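Wadeo Bin Picking: Operating Rules and Data Card

What this is

Wadeo is a set of pick attempts from a metal bin, plus the rules we follow while recording them. The rules came first, and we're keen to see other labs borrow them! The current release has 1000 attempts, split into sessions of 100.

Before a session

- Clear a path to the stop button and press it once to test it.
- Check the bin floor for bits left over from the last session.
- Look over every cable near the wrist. If one could snag on the rim at full reach, re-route it and log the change.
- Keep hands out of the bin whenever the arm is powered. No exceptions for "just a nudge".

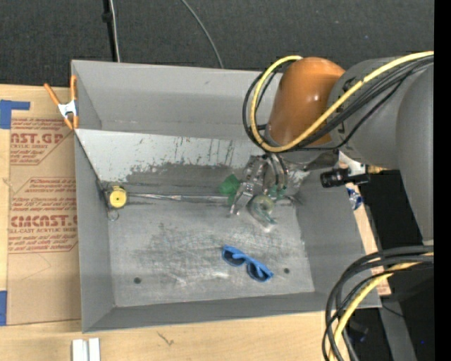 Maintainer, Lowther bench, Detow Robotics Group

Shiny and see-through things are the fun part. Sunglasses on bare scratched metal are a lovely hard case, and we'd like more like them. Please don't polish the bin or cover the scuffs - worn surfaces are part of the data.

During a session

Stop after 60 minutes and swap operators. A dropped object stays where it lands and the attempt is marked as a drop. If something falls outside the bin, pause the arm, pick it up by hand and start a new attempt.

Logging

Every attempt gets a result: pick, drop, miss or stop. Failed attempts are kept. Notes go in the Clako sheet in the same folder, in plain words, before you leave the bench.

Known gaps

One bin, one bench, no soft food items. Sessions from September use an older label for "stop", which still needs fixing. Patches very welcome!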